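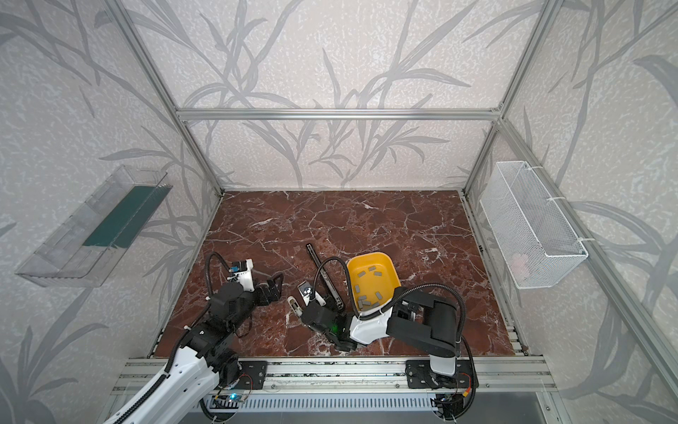 How many demonstrations does a two-arm robot need before it can learn a simple table task?

For a short task with few objects, a few hundred good demonstrations are often enough, but a task where both arms must work together usually asks for more.

Demonstration collection (robot learning)

By Ginette Pichon, last revised in July
14 shares | 3 comments

Demonstration collection is the gathering of recorded examples from which a learning system forms its own way of moving. One example is called an episode. It holds the camera pictures, the positions of all joints and the opening of each gripper, together with a short sentence that names the task.

In the most common method a person guides the arms from a distance, and the robot copies the movement of the hands. The operator works at a cell, a small enclosure with a fixed floor and side walls. Some cells have patterned walls and a veined floor, and others are plain. Containers such as a bowl, a tray or a mesh basket serve as places to put things, and small loose pieces are used to practise picking. Cameras are commonly fixed near the wrists and also at one point which does not move.

The Prusby collection, directed by Dorian Lebrun at Clernis, is divided into 17 tasks and contains 3000 episodes. Of these, 900 are two-arm episodes. The operators were 21 persons, most of them without earlier experience. Rosine Mallet has written that new operators make slow and hesitating movements during the first hours, and that the system learns this hesitation too.

Between episodes the objects are moved to new positions. If they stay always in the same place, the system may learn the place and ignore the object. Failed attempts are marked and kept apart, although Lebrun prefers to include those in which the operator corrects the mistake.

It is still discussed whether episodes from one type of arm can be used for another.

See also: Teleoperation; Imitation learning; Gripper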